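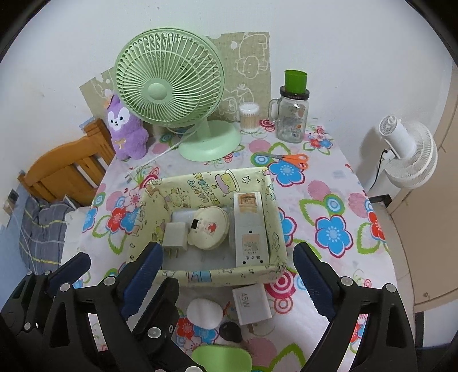 Fabric storage box

A fabric storage box is a small container, usually rectangular and open at the top, whose walls are made mostly or wholly of cloth. It is used around the house for the sort of belongings that have no drawer of their own: chargers, compacts, keys, cotton pads, small boxes that somebody means to keep. In many homes one of these boxes lives more or less permanently on a table or a shelf, filling up over the week and being sorted out again when it gets too full to find anything in.

Construction

The simplest kind is sewn from one layer of cotton with a folded hem. Others have a lining, or a sheet of card or felt slipped between two layers so that the sides stand up by themselves. Boxes with soft walls lean and sag a little when they are empty, and they take their shape from what is put in them, a quality that some owners find charming and others find a nuisance. Home sewers like them as a first project, as the whole thing can be made from leftover curtain or pillowcase fabric in an afternoon.

Patterns and lettering

Printed cloth is very common, with cartoon characters, stars, cakes and short cheerful phrases in English among the favorites. A print that runs in only one direction will read correctly on one wall and upside down on the opposite one if the box is cut from a single long piece. Careful makers get around this with a seam across the base, though plenty of people never bother, and the upside-down words become part of the box's character.

The pattern maker Hwa-young Myung, whose booklets were sold under the Vokumon name, drew some 200 box patterns, nearly all of them meant for printed cotton. Her best-known one, the Jernari, has a turned-down rim and was first handed out at a Monday sewing class.

Use and sorting

Long, flat things are generally stood on their sides along one wall, with round and bulky items beside them. Wall chargers are best laid with the prongs away from anything that scratches, such as the lid of a compact. Ga-eun Tak, in her household column, advised tipping everything out onto a tablecloth every August and putting back only what had been used since spring.

Care

Unlined boxes can go through a gentle machine wash. Those with card inside should be wiped with a damp cloth and left open to air.

See also: Sewing basket; Desk tray; Drawer divider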